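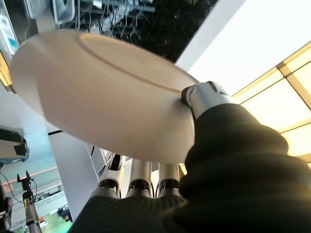 # Thumb Pressure

The planner had a rule about plates, and Merike Laur had written it. Three fingers under, thumb over the rim, hold until the wrist force settled. She had set the settling time at 500 milliseconds in February and had not touched it since.

On Monday evening she sat with the log open and read run 68 again. The grasp was fine. The pose estimate was fine. Then the planner asked for a path to the rack, got one, threw it out, and asked again. It did this 89 times before the watchdog stopped it.

"It's looping on the approach," she said.

Lukian Panasiuk rolled his chair over. He had written the approach code and did not like hearing that.

"What does it say when it rejects?"

"Goal not reachable with object attached."

"So the attached object is wrong."

She opened the collision model. The plate in it was a flat disk, as thick as her finger and too wide. Somebody had padded it to keep the arm from clipping things, and the padding was saved into the file. She checked the history. The change was hers, made at two in the morning the week before they showed the system to Grultham.

"Oh," Lukian said. He rolled his chair back a little, which was kind of him.

She took the padding out and put it in a parameter where it belonged. Then she ran the planner against the recorded run. It found a path on the first try and kept it.

"Do you want to tell Siwan tonight?" he asked.

Siwan Gough had spent the whole afternoon recalibrating the wrist camera, on Merike's advice. Her notes ran to four pages.

"I'll call her," Merike said.

She did not call right away. She went through the replay one frame at a time and watched the model of the hand, then the model of the rack, then the line between them. She stopped at the sink and checked the rack pose against the head camera. 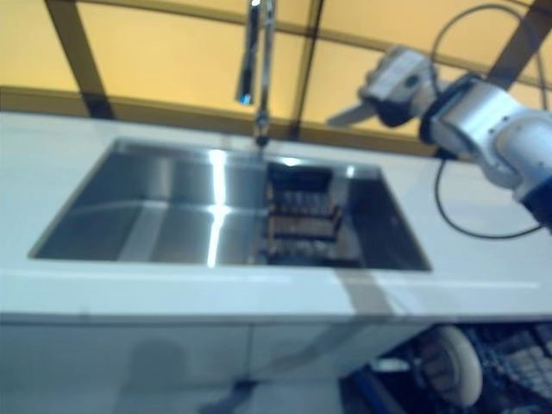

*The rack in the sink, from the head camera.*

The pose was close enough. She wrote the commit message, deleted it, and wrote it again with her own name in it. Then she picked up the phone.

Siwan answered on the second ring. "Is it the camera?"

"No," Merike said. "Your camera is good. Have you got a minute?"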